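Nirlow Users' Forum
Maintenance and Commissioning
Topic: Nirlow door-opening cell, camera pose lost after service

Posted by a.tsoukalas
Good afternoon. I am responsible for the Nirlow door-opening cell at our training centre. In October the arm was taken off its pedestal so that the base bearing could be renewed, and it was refitted the same week. The work was done under the Trevex service procedure and the mastering values were restored from backup.

Before any motion is allowed on the real door, our rules require the programme to be run in the simulator with the restored values. The run completes without a fault, but the wrist camera view at the approach point is not the view we had before the service. I should be grateful for advice on which values to check first.
Angeliki Tsoukalas

Reply from cellkeeper_12
Please confirm whether the tool frame and the camera frame were both restored. On this controller they are held in separate files, and the standard backup includes only the first. If the camera frame has gone back to its factory value, the arm will reach the correct point and the camera will look in the wrong direction.

Reply from h_enar_support
I would advise against starting with the camera. Removal of the arm disturbs the base frame, and the base frame should be measured again before anything else is changed. Our own department requires this after every removal, whether or not the dowels were reused.

Reply from cellkeeper_12
I must disagree with the order proposed. The simulator takes its base frame from the cell model and does not know that the arm was unbolted. An error which appears in simulation cannot come from the pedestal. The base should certainly be measured before the cell returns to use, but it will not explain this fault.

Reply from h_enar_support
That is correct where the model was left alone. Some sites load the measured base values into the model after service. The original poster should state which practice is followed.

Reply from a.tsoukalas
Thank you both. The model was left alone. I have compared the files and the tool frame agrees with our records. The camera frame shows a rotation of zero on all three axes, and our record sheet gives a different set of values. I have attached the simulator's camera view at the approach point. The grey panelled door is on the right and very close, at a steep angle, and the brick walls run diagonally. In our reference view the courses are level.

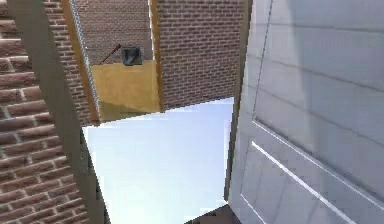

Reply from kaewmanee_line2
Subject: Order of work for restoring the camera frame

The slope of the brickwork is consistent with a lost camera rotation, although it does not prove it. We had a similar case at Kaewmanee and followed this order:

1. Save the present state of the controller under a new name.
2. Enter the camera frame from the record sheet and have a second person read it back.
3. Restart the controller. The frame is not applied until this has been done.
4. Repeat the simulated run and compare the approach view with the reference.
5. Measure the base frame on the real cell, as h_enar_support has advised.
6. Run the real programme at reduced speed with the door latched open.

The service book also asks for the base bolts to be checked again after 8 hours of running. Our site does this at 2 hours as well.

Reply from h_enar_support
I accept the order above, with one reservation. Step 5 should be signed off by the person who refitted the arm. I would also record the cycle counter, as the next greasing falls due 3,000 cycles after the bearing is renewed and the counter is not reset automatically.

Reply from a.tsoukalas
The counter had not been reset and this has now been corrected. Steps 1 and 2 are complete and the values have been read back by a colleague. The restart must wait until the cell is released to us tomorrow morning. I will post the new approach view under this topic once the run has been made.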